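Pre-Show Gear and Stage Checklist, With My Comments
Driken, opening for Borkach, October
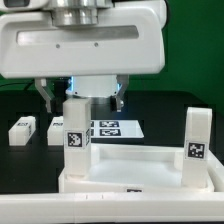
I run this list before every show we play, and I've typed it up because Memen's new bass player asked for a copy and my handwriting is a crime. It covers a small club with a house PA, two guitars, bass, drums and far too many pedals. Go top to bottom, put OK, FIX or WATCH next to each line, and don't skip one just because it was fine last night. Lights get a WATCH from me nearly every time. I like a faint blue glow, the kind on the upper rim of that white gripper up there, and most rooms give us full red straight in the eyes so I can't read a single pedal label.

POWER

Outlets tested with the plug-in tester, both sides of stage: OK
Stage left was fine. Stage right took a wiggle before the tester lit up, so I moved my board over to the left and told the sound person.

Power strips, no cracks, no scorch marks: FIX
The old gray one has a crack by the switch. I've been saying I'll replace it since summer! It's in the trash now. I mean it this time.

Extension cord fully unrolled: OK
50 feet, and yes, all of it comes off the reel even if you only need ten. A coiled cord under load gets hot.

Drinks off the amps: WATCH
You know who you are.

AMPS AND SPEAKERS

Speaker cable (not a guitar cable!) between head and cab: OK
They look the same in the dark. Ours have yellow tape on both ends now.

Impedance switch matches the cab: OK

Cab stable, wheels locked or off: OK
We turned the cabs in a little this time so the front row doesn't get the whole wall of fuzz right in the teeth. Sounded better on stage too, kind of blurry and huge, closer to how the Bright EP sounds on headphones.

Tubes, quick look and a listen for rattles: WATCH
Slight rattle on low E when the tremolo is on. Could be a tube, could be the handle. I taped the handle down and will check again at home.

CABLES AND FLOOR

All runs taped where people walk: OK
Gaffer tape only. Duct tape leaves goo and the venue will hate you.

Clear path to the side door: FIX
Borkach's cases were stacked right in front of it. We asked, they moved them in two minutes, super nice about it. Check this one again after changeover, cases creep back.

Pedalboard, all patch cables seated: OK
Reverse reverb was cutting out at soundcheck. Bad patch cable, swapped it, fine after that. Spares live in the lid pocket (please put them back in the lid pocket).

Drum rug flat, no curled corners: OK

EARS

Earplugs on everybody, spares in the merch tin: OK
30 pairs left in the tin. We give them away at the table and people really do take them, which makes me so happy. I played without plugs for years and I have a little whine in my left ear to show for it.

Monitors at a sane level before vocals go in: WATCH
We always start too loud. If you can't hear the singing, turn a guitar down first. Yes, mine too.

LOAD OUT

Amps off, standby first, a few minutes to cool: OK
Strips unplugged at the wall: OK
Walk the stage with a flashlight: OK
Found one slide, two picks and somebody else's tuner. Tuner went to the bar.

Still open for next time: new power strip, that tremolo rattle, more yellow tape.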